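Chapter 4
Joining Boards Edge to Edge

By the end of this chapter you should be able to:
choose and match boards for a glued panel
prepare two edges that meet without daylight between them
glue, clamp and flatten a panel without losing your temper
decide which seams matter and which may be left in peace

Trees have never shown much interest in the width of tables. They grow as wide as they please, and the sawmill then takes a good deal of that away again, so that anyone who wants a broad flat surface must make it out of several narrow ones. The craft is very old, and so are the complaints about it.

In the last chapter you planed a single board flat and square. You were probably pleased with it. Now you will do the same thing to several boards and find that each is flat in its own private way.

My first teacher, Dario Bianchini, kept a panel on the workshop wall which he had glued up as an apprentice. It had 47 clamp marks in it. He had counted them, and he made each new class count them too, which took up most of the first morning and spared him from teaching. The joints, I should add, were perfect. He had simply forgotten to put scraps of wood between the clamps and the work, and we shall come to that in section 4.5.

A good seam is a straight line that the eye forgives. On a pale, close-grained timber such as maple it will nearly always show a little, as the grain on one side has no reason to agree with the grain on the other. You can help matters by shuffling the boards before any glue comes out. Lay them side by side, turn one end for end, swap two over, stand back, make tea, and swap them back again. Mark the final order with a large pencil triangle drawn across all the faces. Do not trust your memory, which will have gone by the time the glue bottle is open.
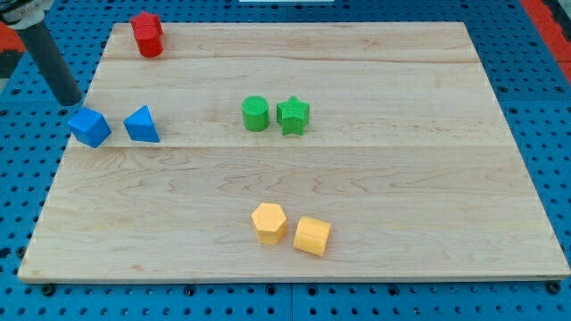
Colour is the second thing to watch. Cream next to honey looks pleasant enough, but cream next to a dark streak looks like a repair. Put the streaks where they can run along the panel undisturbed, and keep them away from the joints if you have the choice.

The third is movement. Wood swells and shrinks across its width with the seasons, and a panel made in May will be a slightly different panel by the winter. Glue does nothing to stop this. A panel 300 mm wide will behave itself in most rooms, while one of 500 mm needs some thought about how it is fixed down. Students who screw it tight at both edges are given the offcuts to study afterwards.

Before you go on, find three short boards of the same timber and arrange them in every order you can. Write down which you prefer and why. Keep the note, as you will disagree with it in section 4.3.

4.1 Reading the edge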